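Snack Table, April: Packages, Pouches and Boxes

Gallery page for the Wamerell packaged food collection. Text by the collection desk.

Wamerell has been keeping a collection of everyday snack packaging for several years. It started as one shelf and is now 699 items, most of them small: pouches, sachets, sleeves, lidded cups and a few tins. The packages are kept with the food still inside wherever the food will keep. When it won't, the package is slit along the back seam, emptied, cleaned and stored flat.

The April table covered ready-to-eat savory snacks sold in sealed plastic. These are the kinds of things you find near the register or in the long aisle at the back of a Chinese grocery store: dried bean curd, seasoned meat slices, chili-oil vegetables, gluten strips, and small portions wrapped one by one inside a bigger bag. We had 125 of them to go through. Most came from the Grondia market, with a second group from Ndung'u Import Foods, which carries the same sort of stock but in larger bags.

How the items are sorted

Packages go by form first and by food second. Form means how the package is made, so a clear pouch with a printed header goes in one group, and a fully printed bag goes in another. Small sachets have their own group, whether they were sold alone or came inside something else. After that, each group is divided into soy, meat, vegetable and other.

We used to sort by food first. That put large and small packages in the same drawer, and the small ones slid under the big ones and got creased. The change took most of a winter and we don't plan to change it again.

Flat packages are stored in shallow Akmont trays, 8 to a tray, with a sheet of plain paper between layers. Thick ones stand on edge in boxes. Anything with a sharp corner goes at the end of the row so it doesn't mark the film on its neighbor.

Notes on clear film

Clear film is the hardest material to keep looking right. It picks up fine scratches, it reflects every lamp in the room, and the printing on it is often thin. Orange and yellow inks are the worst for this. Text in those colors can be easy to read in the store and hard to read under our lights, and the record card has to be filled in by tilting the package back and forth. If a word still can't be read, the card gets a question mark. Please don't guess from a similar package, even one in the same colors.

Fully printed bags are simpler. The colors hold up well and the film hides small dents. Their weak point is the bottom seam, which wrinkles as soon as the bag is stood up and rarely goes flat again. We record the seams as they are and don't press them.

Red is by far the most common color in this part of the collection. It's used for spicy foods of every kind, and a drawer of these packages can look like one product from a few feet away. Gold or yellow trim comes next, then black, which seems to be more common on meat than on soy. A food picture on the front is standard. Where the package has a clear section as well, the buyer can compare the picture with the food, and the card has a line for that too.

Record cards

Each card lists the form, the main colors, any picture on the front, whether there is a clear section, and the condition of the edges. Weight and ingredients are copied from the back. The date code is copied exactly as printed, with no attempt to turn it into a month. Packages with no readable date are still accepted.

Duplicates are kept when the printing differs, even slightly. A package with a different header or a moved label counts as a separate item. True duplicates go in the spares box, and the spares can be borrowed for classroom use on request at the front desk, mornings only.

Larger views of the trays and the tins are on their own pages, along with the older sleeves.
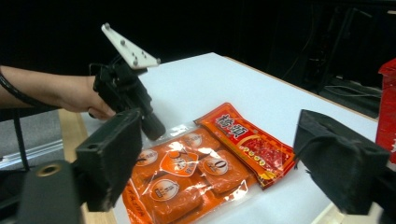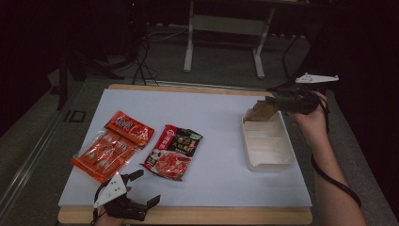 Snack packages in clear and printed plastic. The first picture has a small red sachet partly over a larger clear pouch; the second has a fully printed red and black bag with sliced meat on the front.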